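HCI 2: Evaluating Interactive Systems
Handout 7 – Finding usability problems: heuristic evaluation and the think-aloud test
Instructor: Eino Partanen
Lab sections: Keegan Lachance

Reading for this unit: course reader, chapters on inspection methods and user testing. Bring your notes from the Lusteo exercise, as we will use the same task list again.

1. Two families of methods

Evaluation methods can be sorted by who looks at the interface. In inspection methods, people trained in design go through the system and note what they expect will cause trouble. In test methods, people from the intended user group carry out tasks while an evaluator watches. The first kind is cheap and can be done on sketches. The second takes longer to set up, and you need something that works well enough for a person to get through a task.

The two kinds find different problems. Inspectors are good at spotting inconsistent labels, missing feedback and dead ends. They are poor at guessing what a user knows or does not know about the work itself. In the Dostov project last year, the inspection team never questioned the term "open balance" on the main page. Several test participants read it as money they had available to spend. The billing staff meant money owed.

For the final report you must use one method from each family.

2. Heuristic evaluation

A heuristic is a broad rule of thumb. It does not tell you what to draw on the screen. It gives you a question to ask about whatever has been drawn. The list used in this course has the usual entries: visible system status, match with the user's language, a way to undo, consistency, error prevention, recognition over recall, shortcuts for experienced users, uncluttered layout, useful error messages, and help.

Procedure:

Each evaluator works alone first. Do not share findings until everyone has finished. Once one person has named a problem, the others tend to see that problem and stop looking for new ones.

Go through the interface twice. The first pass is for getting a feel for the flow. On the second pass, stop at each screen and check it against the list.

Write each problem as a separate entry. Give the location, the heuristic it breaks, and one or two sentences on what a user would experience. "Bad button" is not an entry. "On the shipping screen, Continue and Cancel have the same color and size, and Cancel erases the form without asking" is an entry.

Merge the lists in a meeting. Remove duplicates, but keep a record of how many evaluators found each problem.

Students often ask whether a problem found by only one evaluator should be dropped. Keep it. Single finds are common, and some of them are serious.
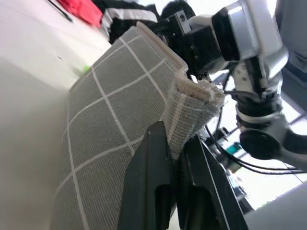

3. Severity ratings

After the lists are merged, each evaluator rates every problem on the scale from 0 to 4. Rate alone, then take the mean.

0 – not a usability problem
1 – cosmetic, fix if time allows
2 – minor, low priority
3 – major, high priority
4 – must be fixed before release

Three things feed into a rating. Frequency is how many users will run into the problem. Impact is how hard it is to get past. Persistence is whether it bothers people once or every time. A confusing icon on a screen used every hour of the working day can deserve a higher rating than an ugly error on a page that is opened once a year.

Where two raters differ by more than two points, talk it through and note the reason. The usual cause is that they have different users in mind. That is worth knowing, and it belongs in the report.

4. Think-aloud testing

In a think-aloud test the participant says what they are looking at, what they expect and what confuses them while they work. The evaluator listens and takes notes. Talking while working is unusual for most people, so start with a short warm-up that has nothing to do with your system. Counting the windows in your own home from memory, out loud, works well.

Writing tasks

A task should state a goal and leave the route open. Avoid words that appear on the screen. If the menu item is called "Transfer funds," do not write "Transfer funds to your savings account." Write "You want to put some of this month's pay aside for a vacation in July. Do that."

Weak: Click on Filters and choose Price.
Better: You have 900 dollars to spend on a laptop. Find one you would consider buying.

Put an easy task first. Do not let a later task depend on an earlier one having been completed, or a single failure will spoil the rest of the session.

What the evaluator may say

Keep to neutral prompts. "What are you thinking now?" and "Please keep talking" are fine. "Did you see the button on the left?" is not. If the participant asks how something works, answer with "What would you expect it to do?" and write down the question. When a participant has been stuck for longer than the limit you set in your plan, mark the task as failed and move on.

Do not defend the design. This is hard when you made it yourself, and it is the reason each team in the lab sections will run sessions on another team's prototype.

What to record

Record what people do and what they say in separate columns. They do not always agree. A participant may take four wrong turns and then tell you it was easy. Satisfaction scores collected at the end of a session are often kinder than the session was. 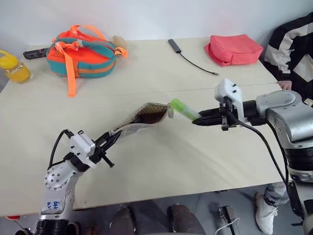 Note the time on task only if you are running without think-aloud. Talking slows some people down and makes others more careful, so the times do not compare with those from silent sessions.

5. How many participants?

The common advice for a formative test is a small group, followed by changes, followed by another small group. The argument is that the first few participants will run into most of the frequent problems, and later ones mostly repeat them. This holds when the users are fairly alike and the tasks are the same for all. It does not hold when the system serves separate groups. A clinic booking system used by patients and by front desk staff has to be tested with both.

Percentages from small groups should not be reported. "Two of the seven participants found the setting" is correct. "29 percent of users found the setting" suggests a precision that you do not have. If your question is about rates or about comparing two versions, you need a summative test with a larger sample, and we will come to that in the unit on measurement.

6. Worked case: the Vistumby catalog

Vistumby is a library catalog with a search page, a results list and a personal shelf. The class evaluated it with both methods. The merged inspection list came to 173 entries before duplicates were removed. Almost half of them concerned the results list.

The inspection flagged the sort menu, which resets each time the user goes back from an item page. Raters gave it a 3. In the think-aloud sessions the reset happened to most participants, but few of them noticed. They believed the list was still sorted by date and picked an old edition. The rating was raised to 4 in the final version, with the session notes as evidence.

The inspection also flagged the long form for saving a search. No test participant reached that form. The team at first wanted to lower its rating. Note that an absence of observations says something about the task list as well as about the interface – none of the tasks gave a reason to save a search.

The sessions produced one problem that was on no inspector's list. Participants placed items on the personal shelf and assumed that this reserved them. Every label on the screen was consistent, and the feedback message was clear in its own terms ("Added to shelf"). The trouble lay in what people thought a shelf was for.

7. Writing up

Order findings by severity, and within the same severity by place in the interface. For each finding give the evidence first, then the likely cause, then a suggestion. Keep these three apart. Readers may accept your evidence and still prefer a different fix, and they should be able to do so without arguing about what was seen.

Include things that worked. A redesign can easily remove a part that users had no trouble with.

Quote participants sparingly and by number (P1, P2). Consent forms go in the sealed envelope and not in the appendix. Remove names from transcripts before you share them inside the team.

8. Assignment

Work in your lab teams. Each team is assigned the Charbonneau prototype or the Lusteo prototype. The list is posted outside the lab.

a) Carry out a heuristic evaluation with all team members as evaluators. Hand in the individual lists as well as the merged one.
b) Write a test plan with a user profile, tasks, success criteria and a time limit for each task.
c) Have the plan approved by Keegan Lachance before you recruit anyone.
d) Run the sessions and compare the findings with your list from part a. Which problems came up in both? Which came up in only one, and why do you think that was?

Parts a and b are due 1/12/18 by noon. The due date for parts c and d will be set in the lab sections. Late work loses one grade step per day unless you have written to me beforehand.

Questions about the rating scale can be brought to office hours. Questions about access to the prototypes should go to the lab desk.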